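Section 4: Setting up the kitchen table cell

Bench guide for the Sondville two-arm cell
Written by Folke Vik, last changed May 16, 2020

I wrote this section for whoever has to put the kitchen table back together after I've been at it, so it's in the order I do things myself. If you're setting up the Tejada sorting cell, go to Section 6 - the arms mount differently over there and half of this will steer you wrong.

Before you start

You'll want the soft cloth, the cable ties, the long hex key and the printed copy of the cell log. Set aside an hour and 15 minutes the first time. I can do it faster now, but I've also had a lot of practice at undoing my own mistakes!

CAUTION: Keep the stop button within reach of whoever is working at the table. If two of you are in there, agree out loud on who has it.

4.1 Powering up the arms

1. Check that both bases are tight at the back edge of the table. Use the hex key and go around twice.
2. Follow each black cable by hand from the foot of the arm upward. It should have enough slack to loop without rubbing on a joint.
3. Switch on the right arm, wait for its ring, then switch on the left. In our cell a green ring at the base means ready. Any other color, stop and turn to Section 9.
4. Look for the small blue light by each gripper. It's easy to miss in daylight, so I bend down and check from the side.
5. Run the Widville start routine from the menu. It should end with code 1820 on the screen. If you get 1025, a cable is seated badly - power down, reseat it and go back to step 3.

Note: "Right" and "left" in this guide always mean the robot's own right and left. Stand in front of the table and they're swapped. I still get this wrong when I'm tired, so there's tape on my keyboard.

4.2 Laying out the table

1. Lay the brown mat with its front edge straight along the table, leaving a strip of white showing. Smooth it with the cloth, working from the middle outward.
2. Put the toaster oven at the back left with its door facing the center.
3. Stand the mug rack in the center front and hang the pink mug on the left of the post and the teal one on the right, handles toward the post.
4. Set the dish rack toward the back right. Plates go gray, blue, yellow, starting from the front.
5. Place the bell near the back center.
6. Jog both arms out slowly over the table and watch the left gripper as it passes the dish rack. You want clear air over the plates before you go any further.
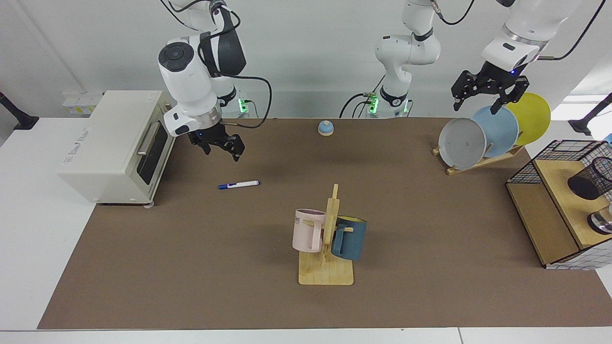
Figure 4-1. Layout with both arms out over the table. The left gripper is above the plates.

CAUTION: Never jog the left arm at full speed over the dish rack. Stay on speed setting 5 or lower until you've saved the new heights. I learned this one in November, and it cost me a plate and most of an afternoon (plus the sweeping).

7. If the gripper looks too close to the plates, raise the arm first and then move the rack. Doing it the other way around is how plates get knocked.
8. Save the layout under a new name. Please don't write over mine.

4.3 Checking the two grippers together

I like markers for this check. They're light, they're cheap, and you can see right away which way each one is leaning.

1. Clear everything off the mat between the mug rack and the back edge except the bell.
2. Open the right gripper, offer it a marker by the barrel and close it at the lowest force. Keep your fingers well back from the tips.
3. Do the same on the left.
4. Bring the grippers toward each other over the bell in small steps, moving one arm at a time. Stop before they touch.

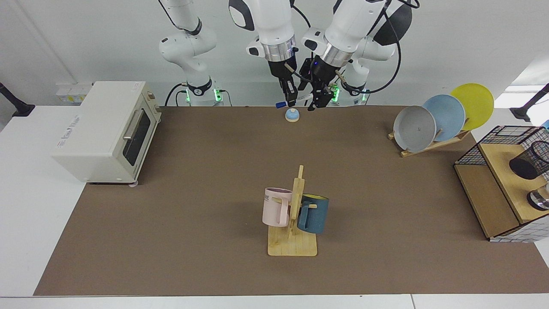

Figure 4-2. Grippers close together above the bell, a marker held in each.

5. Crouch so your eyes are level with the grippers and look at the gap from the front, then from each side. A gap that looks fine from the front can be a lot smaller from the side.
6. Write the joint readings for both arms in the log, on the Fotedow page.
7. Back the arms away one at a time, left first. Take the markers out by hand.

Note: If a marker slips when you nudge it, wipe the finger pads before you touch the force setting. Nearly every slip I've chased was just dust on the pads.

4.4 Leaving the cell

Park both arms, wait until they've stopped moving, and switch off left then right. Put the caps back on any markers you've opened, sign the log, and hang the hex key back on its hook by the door.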